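How to Shorten a Curb Chain Necklace at Home

My aunt left me a silver curb chain that was lovely in every way except one, and the one was that it hung down to my third shirt button and went into my soup. A jeweler would have shortened it for me, and for a very fine or a very costly chain I would still go that way. But a plain curb chain with links you can see without squinting is well within reach of anybody with two pairs of pliers and a quiet hour, and I've now done enough of them for friends that I thought I'd write the whole thing down.

What you will need

Two pairs of smooth-jawed pliers (flat nose or chain nose, and please check that the jaws have no teeth, or they'll chew up your links)
A pair of flush cutters
A few jump rings in the same metal as your chain
A lobster clasp, if the old one is tired
A soft measuring tape
A towel or a bead mat
A small dish for the bits

My pliers are Prinari ones that I bought secondhand, and they have been through a great deal. You don't need anything fancy.

Step 1: Find out what you have

Before you cut anything, look near the clasp for a stamp. Silver usually says 925, and gold will have its own mark. If you find no stamp at all it may be plated, and that's fine too, but plating can flake where you bend it, so be extra gentle. Check for solder as well. On many chains each link is soldered shut, so you can't simply twist one open the way you would a jump ring, and you'll have to cut a link and lose it. On cheaper chains the links may only be pressed together, and then you can open one and save it.

If the chain is hollow, stop here and take it to somebody. Hollow links crush as soon as the pliers close on them, and there's no puffing them back out. You can often tell by the weight, because a hollow chain feels surprisingly light for its size.

Step 2: Decide on the length

This is the part people rush, and I understand why, but do take your time with it. Put the necklace on over the kind of top you'd really wear it with. Then pinch the extra behind your neck until the front sits where you like it, and have a friend slip a bit of thread through the link where your fingers are. If you're alone, a paper clip and a mirror will do.

Mine came to 50 centimeters when I was finished, and that suits me because I'm tall and like a chain to sit below the collarbone. My friend Ye-ji Min wears hers a good deal shorter. Take it off, lay it flat and measure from one end to the other with the clasp included. The clasp always adds a little more than you expect!

Step 3: Set up your table

Good light matters more than good tools. Sit near a window if you can, or pull a lamp in close, and spread your towel so it hangs a little over your lap. A cut link can travel a long way, and I once found one of mine in a slipper in July after losing it the winter before.
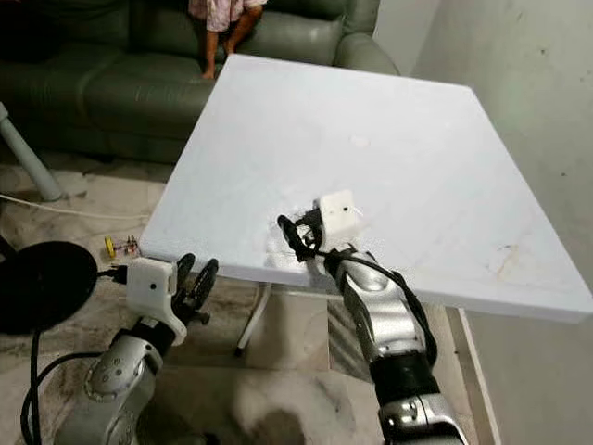 Keep the dish within reach and put every piece of metal in it straight away. If the chain is gold this is worth real money, and if it's silver you'll still be glad of a spare link or two when something needs mending. Put your phone somewhere else too, so you aren't tempted to pick it up with a half-open ring in your pliers.

Step 4: Take off the clasp

Look for the small jump ring that holds the clasp to the last link. Find the seam in the ring and turn it so it sits at the top. Hold one side with each pair of pliers, then move one hand toward you and the other away, as if you were opening a tiny door. Never pull the two ends straight apart, left and right, because the ring goes egg-shaped and it will never be quite round again. Slide the clasp off and set it in the dish.

If the ring is soldered, snip it with the flush cutters and plan on using a new one.

Step 5: Cut the chain

Go back to the link you marked with thread. You want to cut the link just beyond it, on the side you're removing. Count it out with your fingertip before you do anything, and then do it again, because you can always take off another link but putting one back is a nuisance. Put your free hand over the top of the cutters, look away for a second, and squeeze. You may need a second snip on the other side of the link before it drops out.

I'm told by Driss Belhaj, who taught the evening class where I learned most of this, that I hold my cutters like a nutcracker. He may be right, but they've always cut.

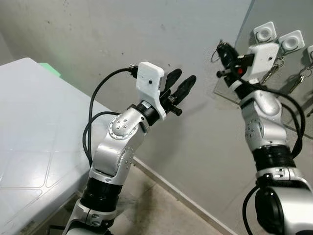
Silver and black arm with an open gripper, in front of a gray wall.

Step 6: Put the clasp back

Open a new jump ring the same way as before. Hook it through the last link of the chain, add the clasp, and close it by bringing the ends back past each other just slightly and then returning them until they meet. You should feel a little click. Run a fingernail over the seam, and if it catches, wiggle the ring once more. A gap as thin as a hair is enough to let a fine link slip out.

Tug the chain a few times, firmly. If you mean to wear it every day, ask a jeweler to solder that one ring for you. It's a small job and it spares you a lot of worry.

Step 7: Clean it up

A drop of dish soap in lukewarm water and a soft old toothbrush will take off the finger marks. Rinse it in a bowl (and please not over an open drain), pat it dry, and leave it on a cloth overnight before it goes back in its box.

What to do with the leftover piece

If you took off a good length, it may make a bracelet or an extender. Mine became a short extender with a ring at each end, so I can still wear the necklace long over a sweater. Dilek Duman turned hers into a zipper pull for her handbag, and I've been meaning to copy her ever since.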